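**Wanted: people who don't believe the gripper videos**

Dronine is looking for operators to take part in a comparison of grippers on ordinary kitchen jobs. The work is paid, it is dull in places, and we would like applicants who have been let down by a product sheet at least once.

Some background. Over the past year our shop in Grarnham has been sent five grippers by people who wanted us to buy them. Every one came with a claim that it handles "everyday objects." Every one came with a video. We have watched the videos many times, and we still can't say which gripper we would put on an arm and leave alone with a sink's worth of dishes. Most of the clips cut away right before the part we care about, where the plate has to go into a slot and stay there.

So we are running our own trial, called Drellotham, starting in December. Same two arms, same countertop, same wrist cameras, same dishes. Only the fingers and the controller settings change.

**What you would do**

You would drive an arm by hand controller through a fixed list of 13 tasks: plates into a rack, lids onto pots, cups turned over, a sponge picked up from a flat surface, and so on. Each task gets repeated until you are sick of it. After each block you fill in a short form about what slipped, what you had to fight, and where you gave up and used a trick. We want the tricks written down. If a grip only works when you nudge the plate against something first, that is a result, and we suspect it explains a good share of the videos. 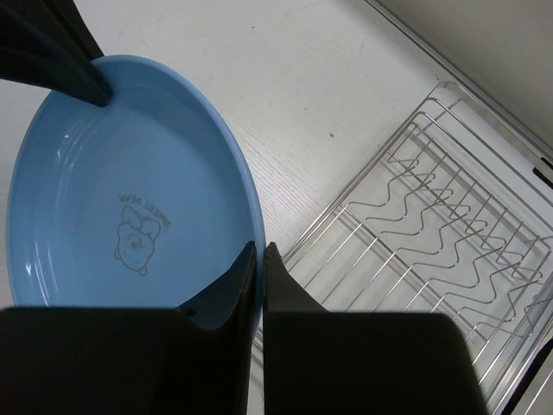 Why use an ordinary plate and a wire rack when there are standard test objects for this? We use some of those too, but a gripper can do well on blocks and pegs and still be poor at pinching a thin rim and turning it toward a slot, so we want both on the score sheet.

Scoring is done by a second person who isn't told which controller settings are loaded. They can see the fingers, obviously. We don't have a good fix for that and would be glad to hear one.

**Who should apply**

- You have run a robot arm by remote control before, or you have good hands and patience and can show us some proof of either.
- You can stand for most of a shift, with breaks.
- You are willing to write "I don't know" on a form.
- You have no money or job tied up with a gripper maker. Past work is fine if you tell us about it.

A degree is not required. We have had mixed luck with degrees.

We need eight operators. Two of those places are held for people with no robotics background at all, because we doubt that "easy to use" means much when only engineers have tried it.

**What we can't promise**

We can't promise the trial will pick a winner. The differences may be smaller than the differences between operators, and if so we will say that in the write-up. The Alarcón controller in particular has been praised to us by nearly everyone who sells it, and we have no opinion yet. You won't be asked to have one either.

There is also no guarantee of work afterward. Please don't apply hoping this turns into a staff job - it might, but we have nothing open now.

**Practical details**

Shifts run from 9 a.m. to 2 p.m. at the Grarnham shop. Operators are paid by the hour, training included, and a shift cut short by broken equipment is paid in full. Parking is free. Bring closed shoes.

To apply, send us a page or less about yourself, plus a few lines on a time a machine did something worse than you had been told it would. Skip the cover letter. Write "Drellotham operator" in the subject line and tell us which weeks in December you can't work.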